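3.2 Follow-up and reminder calls

Adults enrolled at the Hamgate and Jirville clinics, 204 in all. Blood pressure taken at the first visit and again in June. Home cuffs were handed out at both sites. 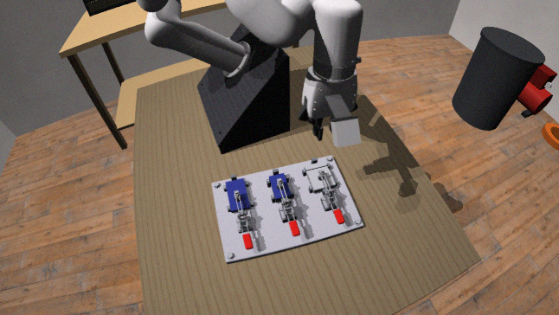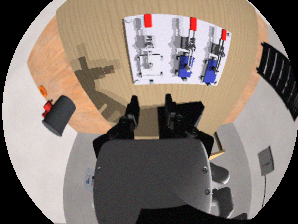
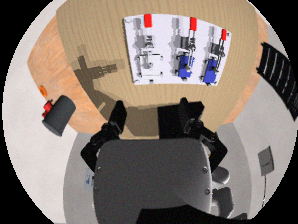

Figure 3. Simulated views, wooden table.

Reminder calls went out every 7 days – evenings only at Jirville, where most of the patients work day shifts. Calls logged over the whole period: 2507. A missed call was tried again the next day, then dropped. Patients who moved away were kept in the analysis if they had at least one home reading after the move.

Salt intake was self-reported, so likely too low. Same problem with alcohol. We did not correct for either one. Walking time came from the Idel diary, filled in on paper and typed up later by clinic staff; pages with no date were left out. Some diaries came back half empty, mostly from Hamgate, and these were treated as mising for the weeks not filled in. Medication changes are handled seperately in section 4.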